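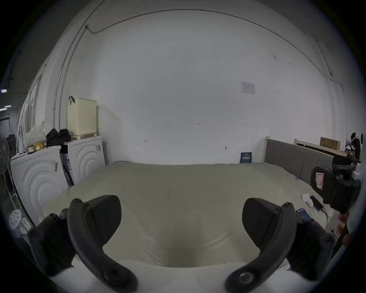
Which film would you show to someone who has never sat through a black and white one?
The Lamplighter's Niece, every time, and I'd start it after supper with the big light off.

That was my answer on the phone to Polyxeni Gavalas, who had just taken over the old Castness picture house and wanted an opening night. She'd asked me because I ran the projector there for 4 years and never stopped talking.

"Is it the one with the goose?" she said.

"It's the one with the goose."

She went quiet. I could hear her writing.

So we showed it. The print came from Clorkberg in two rusty tins, and the second reel had been wound backwards, so the lovers were married before they'd met — upside down, too. I stopped the machine. Somebody whistled. I was rewinding like mad when Adjoa Adjei got up from the third row and started telling everyone the middle bit herself, all the voices, even the bishop!

She was very good. She did the railway station and the row over the hat (better than the film does it, if you ask me), and when I leaned out of the hatch to say we were ready, a man at the back told me to hush.

I sat down on the tins and listened. She'd just got to the goose.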